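## Sorting at the Surimmont lunch room

Two small bins have gone onto the white table, one grey and one yellow-green. Beca Penry asked for them in August after the big bin kept filling up with things that could be recycled. Plastic bottles go in the yellow-green one. Cans go in the grey one.
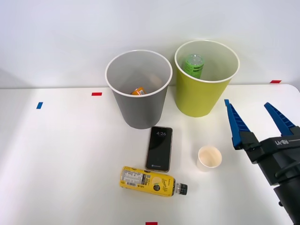
Paper cups go in neither. Take them to the carton by the back door, and tip out any coffee first. Lids can stay on bottles, but please empty them. Eligible drink containers are worth money at the Durum depot, and the last run paid for 20 litres of milk.

Check the table for your own things before you clear it. Phones get put down among the empties, and Caradog Hopkin has had to fish one out of a bag already.
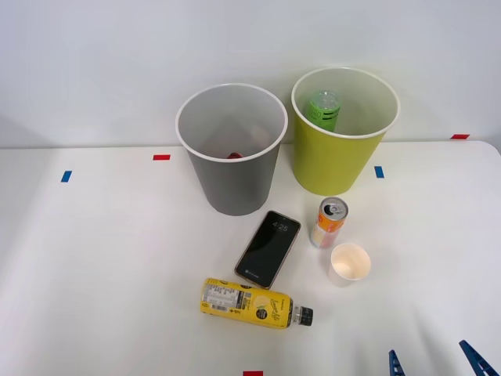 ## Who empties them

Mirjam De Bruijn is doing the depot run on Saturday. If a bin is full before then, tie the bag off and leave it under the sink. Spare liners are in the second drawer.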